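Cannabis equity licensing

Cannabis equity licensing, also called social equity licensing, is the practice of reserving some cannabis business licences, or giving priority in the queue for them, to people harmed by earlier enforcement of cannabis laws. It is found mainly in parts of the United States where retail sale is legal. Supporters describe it as a form of repair. Whether it has repaired much is disputed, and the evidence put forward by licensing bodies is often thin.

Background

When states began to allow adult sale, most of the early licences went to firms that already had money, property and lawyers. Application fees were high, and many rules barred anyone with a drug conviction, so those who had been arrested for selling the plant were shut out of selling it lawfully. Equity schemes were written in answer to this complaint, sometimes in the same law that set up the market and sometimes years later, by which time the best shop sites had gone.

Who qualifies

The tests differ from place to place. Common ones are a past cannabis conviction, a close relative with one, a low household income, or a number of years lived in an area with a high arrest rate. Race is seldom named as a test, for legal reasons, although it is often the reason given in speeches. Area tests in particular have been criticised as loose. A district marked out from old arrest figures may since have filled with well-paid newcomers, who then qualify on the same terms as the families who were there before.

Most schemes also require the qualifying person to hold a set share of the business, usually more than half. What that share is worth depends on the private contracts behind it, and those are rarely published.
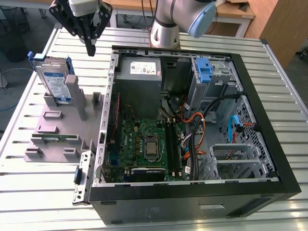 Money and delay

A licence does not pay rent. Banks remain wary of the trade because of federal law, and many equity applicants have had to lease premises for months while waiting for a decision. Fee waivers help at the start but cover a small part of the cost of opening. Several schemes promised grants or cheap loans and then paid them late, or to fewer people than first announced. Lawsuits from losing applicants have added to the wait, and in some places all awards were frozen while the courts dealt with them.

Fronting

The best-known abuse is fronting, in which an investor finds a qualifying person, puts that name on the form and keeps control through loans, management fees or an option to buy. Regulators have answered with ownership checks and limits on resale. These look firm on paper. How often they are enforced is harder to say, as few agencies report the number of files they have opened, let alone the results.

Assessment

Claims of success usually rest on the number of licences awarded. This is a weak measure. It counts shops that have never opened, and it says little about who takes the profit or whether the business is still trading two years on. Studies that follow owners over time are scarce, and some of those cited in debate were paid for by the industry.

Critics from another side argue that licensing was the wrong tool from the start, given that most people with a cannabis record have no wish to run a shop. They would put clearing of records first, followed by spending of cannabis tax in the affected areas. Many states do both alongside licensing, though tax money set aside for this purpose has at times been moved to general budgets.

See also: Expungement; Cannabis taxation; Local licensing caps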